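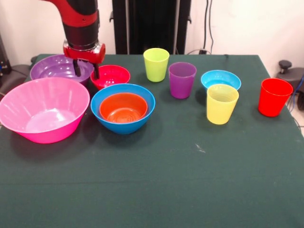 Our project evaluated the Grisora gripper kit, a two-finger end effector sold by Naltlow for small research and teaching arms. The kit ships with the gripper body, two pairs of fingers, a cable, and a license for the vendor's control software, Cludo. We paid 584 dollars for it, tax included. The aim was to find out whether the kit can handle light household plastic with the settings it comes with. Bowls and cups were chosen as test objects because both have thin rims and both tip easily. The hardest condition is a cluttered layout in which rims sit close together, as with the small red bowl beside the wide purple one, where the open fingers have to come down at the inner edge of one bowl without pressing on its neighbor.

1. Setup

Mounting took one afternoon in May. The adapter plate fit our arm without changes, but the screws supplied were too short for the plate, and we replaced them with our own. The printed manual covers an earlier version of Cludo, and two of its menu names no longer exist. The online version is correct.

2. Method

We defined 14 layouts, half with separated objects and half with at least one pair of rims close together. Nested bowls were allowed in the second group. The tabletop was covered with dark green cloth for all layouts to limit sliding. Each layout was run with the default grip force, then with the force lowered by hand in Cludo. A pick was counted as good if the object was lifted clear and set down upright.

3. Results

Cups gave little trouble in either group. The tapered shape lets one finger enter the opening while the other closes from outside, and the default force was acceptable. Bowls were less consistent. In 7 layouts at least one bowl turned in the fingers during the lift at default force. Lowering the force reduced bending of the rim but made the turning worse. The soft finger pair corrected most of this, although it is thicker and does not fit well between adjacent rims.

Nested bowls were the weakest case. The fingers often took both rims together, and Cludo has no warning for this. The reported finger gap is too coarse to tell one wall from two.

4. Comparison

The department also owns a Kowalczyk gripper. It is heavier and slower to close, but its position readout is finer. We did not repeat the full set of layouts with it.

5. Assessment

The Grisora kit is suitable for course work with cups and separated bowls. For cluttered or nested dishes we would order the soft fingers in a thinner version, if Naltlow offers one. The force settings we used are listed in the appendix.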